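Honum Opens Free Repair Evenings for Tenants in Irkcombe

Irkcombe, June. The housing association Honum will start a new series of free repair evenings for its tenants. The evenings take place in the Langat building, in the ground floor hall, and they begin at 6 p.m. All tenants of the 200 apartments in the Irkcombe district are invited, and they may also bring a neighbor.

The idea of the evenings is simple. Many small problems at home, for example a tap that drips or a door that does not close well, can be solved by the tenant with a little help. Until now the tenants had to write to the office and wait for an answer. In winter the waiting time was sometimes two weeks, and we received many complaints regarding this.

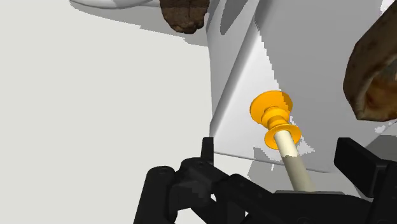
Honum Tenant Services, Department of Home Maintenance

Each evening has two parts. In the first part a technician from our partner company Trondovari explains one subject and shows the tools which are needed. In the second part the tenants can practice by themselves and ask questions on their own apartment. The first subject is water in the home: how to close the main valve, how to change a washer and how to notice a leak early.

"I have worked in maintenance for many years, and I see that people are often afraid to touch anything," said Nassoro Lema, who will lead the first evenings for Trondovari. "They think they will make it worse. When they have done it one time with their own hands, the fear becomes much smaller."

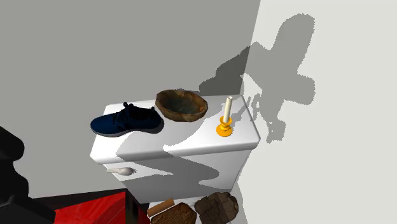

The tenants do not need to buy tools. A small set can be borrowed from the Honum office after the evening, against a signature, and must be returned within two weeks. Simple parts such as washers and screws are given without cost. Work on gas and on electric wiring is not included and must still be reported to the office in the usual way.

"We do not want to move our duties to the tenants," said Refilwe Motaung, head of Tenant Services at Honum. "Who prefers to call us can call us, same as before."

Places are limited by the size of the hall, so we kindly ask to register at the reception of the Langat building. Children are welcome together with an adult. The subjects for the next evenings will be put on the notice board at each entrance.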